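Prev by thread - Next by thread - Index by date - List home

[midlow-automation] Re: Notes from the Grurngate open day?

November 15, 2022
From: Tài Hồ
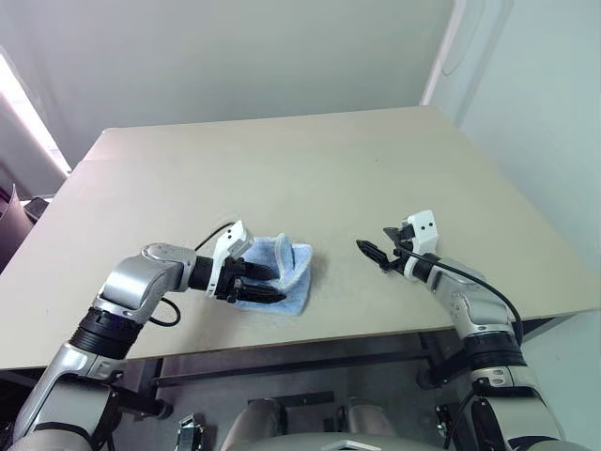 2 min read

Someone on the list wrote:

> Did anyone make it to the open day at Grurngate? We are weighing up a
> two-arm cell for textile handling at the Midlow site and I would like
> to know what they showed, beyond what is in the handout. Mostly
> interested in the grippers, the cable routing and whether the cloth
> demo ran on its own or with somebody steering it. Cycle times too, if
> they gave any.

I went for the afternoon session. Answers in your order, then a few extras.

Grippers. Two black fingers per side on a white bracket, same pattern left and right. The picture at the top has the left one closed on the light blue cloth and the right one open, with its fingers pointing toward the cloth. The presenter said the brackets are made in-house and that a replacement set takes 30 minutes to fit, including recalibration. I asked about fingertip pads. They have tried several materials and would not say which one they prefer.

Cable routing. External. On the right arm the cable comes off the bracket, runs along the top and then down the side in a long curve. On the left there is a loop over the wrist and another length that hangs below the elbow. It is fine for a demo. For our use I would want it sleeved or clipped closer to the links, especially if the arms are going to cross. They said a dress pack is planned for May.

Control. Both modes were shown. The first block was a person steering, the second was the trained policy running on its own. The handout gives 320 steered runs as the training set for the cloth task, which seemed low to me. The follow-up question was whether that covers one cloth or several, and the answer was one type, in one size. Anything stiffer or heavier would need new runs.

Cycle times. They quoted 88 seconds for a complete fold on the policy. I did not time it myself. Tirnport, who did the integration, have a separate figure for the steered mode but it was not in the slides.

Other points:

- The work surface is a plain matte beige top. No fixture, no locating marks. The cloth just lies on it, bunched or flat.

- There is a window at the far left with strong light coming in. I asked if this affects the vision side. They said exposure is fixed and they retrain when the room changes - I would want to see that tested before we commit to anything near the loading doors.

- Kramer supply the base frame. Drawing number 259 in their catalog, if you want to check the footprint against our bay. I have the PDF but it is marked do not forward.

- No guarding was discussed in any detail. For a site install we would have to do our own risk assessment from scratch.

My view is that the hardware is close enough to what we need, and the open question is how much retraining each new fabric costs us. They are willing to run a sample of ours if we mail it to them. I can arrange that if you tell me which fabric and how many pieces.

Tài

Contact the list owner | Back to top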